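Druleck Paper & Pencil List
Subject: Re: [druleck] shreds in the wire - pull or leave??
From: Thaddeus Villanueva
To: the list

Quick one, I have to be out of the house by 4 and I haven't eaten. Wanted to get this in before the digest closes.

On December 3 or so, Marcy in Tromovthorpe wrote:

> I tear out a lot of pages. Too many, I know. My newest spiral
> pad is only a third used and there's a whole ruffle of paper
> stuck down the wire. It catches when I turn a page and it
> sheds on the table and gets into my ink. My sister says leave
> it, it'll fall out. I picked at it with tweezers for half an
> hour and bent a loop. Now the back cover comes off at that
> corner.
>
> 1. Is there a way to get the strips out without wrecking the
> wire?
> 2. Should I just be buying the perforated kind?
> 3. Where does everybody keep the little junk? Erasers, tins,
> clips, chargers. My table is a disgrace.
>
> Sorry if this was covered, I only joined last month.

It was covered but ages ago and the archive search is useless, so no sorry needed.

1. Yes. Easy. Open the book out flat so the pages lie down on both sides and the wire is up where you can reach it. You want a bare stretch with blank paper each side, don't do it in the middle of drawings or you'll smear them. Then look at what's in there. Double wire, the strip is usually one long piece that's still hanging on through every hole, plus some loose tabs where a page went in two goes.

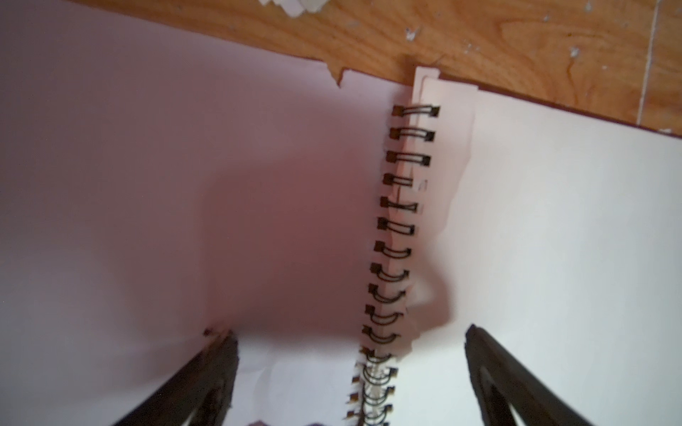 Vol. 2, No. 197

Start with the tabs that stick up past the top, they're the easiest to grab. Pinch close to the wire and pull sideways, away from the spine, one hole at a time. Not up. Up is how you bend loops, ask me how I know. The paper between the hole and the torn edge is thin and it gives before the metal does if you go sideways.

For the bulgy part halfway down where it's all wadded - don't yank the wad. Snip it across with small scissors first and then you've got two short strips and both come out. Blunt tweezers for the last crumbs. A dry brush after that, an old flat one, down the whole length of the wire with the book held over the trash.

Five minutes. Maybe ten for a bad one.

While you're in there check the neighbors. When a page goes out in a hurry it sometimes takes a bite from the edge of the one next to it, and you don't notice till you've got a nice drawing on it and a notch in the top. I trim those down with a ruler and a blade, or just use the page for swatches.

Your bent loop: flat pliers, wrap the jaws in masking tape, squeeze the loop until the gap is gone. Little squeeze, look, little squeeze. If the back cover is coming off then the gap is at the closing side and you only have to do the one or two loops at that corner.

And going forward, tear slower. Lay your palm flat on the page that stays, start at the top hole, and go down. I know. I don't do it either.

2. Depends. Perforated is fine in a thin paper. In anything over 90 gsm the ones I've had either won't tear or fall out by themselves in the bag, so you get the shreds AND the lost pages. Drenent had a decent one, perfed a good half inch in from the wire, but they stopped carrying it and the replacement is junk. The store on Osman Street still had a few when I was in last, bottom shelf by the envelopes. Somebody closer to Tromovthorpe might know a place out your way.

Also a plain cheap pad with no perfs is perfectly good for practice. I wouldnt pay more just so it tears pretty. See message 1082 in the archive if you can get it to load, there was a long fight over this.

3. Get it off the table and onto the wall behind. That's the whole answer. Wire baskets, the hanging sort, and divided if you can find them. You can see what's in them, and the dust and paper crumbs drop through instead of making a felt at the bottom like they do in a drawer.

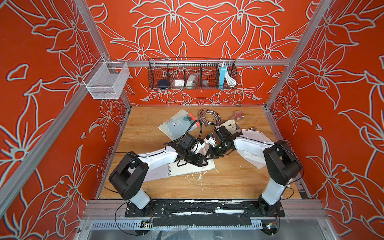
Small compartments are better than one big one, by a mile. One thing per slot. A round tin gets a slot, the charger gets a slot and its cable sits coiled next to it, not under. As soon as you put two kinds of thing in one slot it's a junk drawer again. And leave one basket with nothing in it, for whatever is in your hand when the doorbell goes.

The sketchbook itself stays on the table, closed, cover up. I used to stand mine on end in a rack and the wire of one kept hooking into the wire of the next. Flat is better. If the wood is already scratched and spattered with paint then who cares where you set it.

Don't go sanding the table for this by the way. Someone here did that last winter and had dust in her pans until spring.

What I still don't have an answer for is tape rolls. They don't fit any divided basket I've tried, and on a peg they stick to each other. If anybody has something that works write to the list, not to me, I lose things.

OK going. Marcy let us know if the loop closes up, and waht pliers you used.

Thaddeus

--
To leave the list, send a blank message with "off" in the subject line.
Please trim your quotes.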